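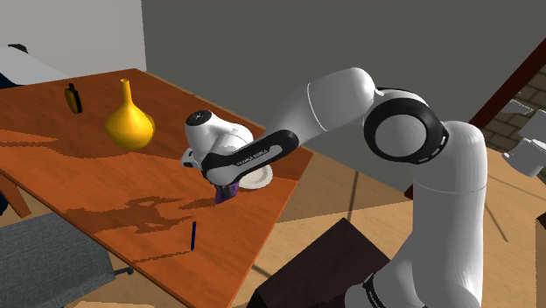

Alfredo wants to know why a robot that costs more than a car has to be shown how to pick things up. Babies work it out for free, he wrote to us, and they don't even have a manual.

Fair point, Alfredo. Babies also take months over it and drop a lot of peas. A robot arm starts with less than a baby does. It has no idea what "pick up" means, so somebody has to collect examples.

An example is a recording of one try at one job. Say the job is "lift the purple thing off the table." The recording keeps what the robot's camera could see, how each joint was bent, and whether the gripper was open or closed, many times every second. One try, one example. Then you do it again. Then you move the plate a bit and do it again. You may be spotting a pattern.

At Kolereo, they wanted 1,000 good examples of this one job. Many were made inside a computer, where the table, the chair and the arm are all drawn by software. A pretend vase is very cheap to knock over. The people steering the arm got 992 by February and then had an argument about whether six of them counted, which is how you can tell they were scientists.

Why so many? If the bottle always stood in the same spot, the robot might decide that bottles are how you find purple things. Take the bottle away and it would be lost. So the shadows move, the chair moves, the pen moves, and slowly the only thing left worth learning is the job.

The bad tries get saved too, with a label saying they went wrong. Your math teacher would probably like that idea. You might not.

Words to know
Gripper: the robot's hand, usually with 2 fingers.
Simulation: a pretend world run by a computer.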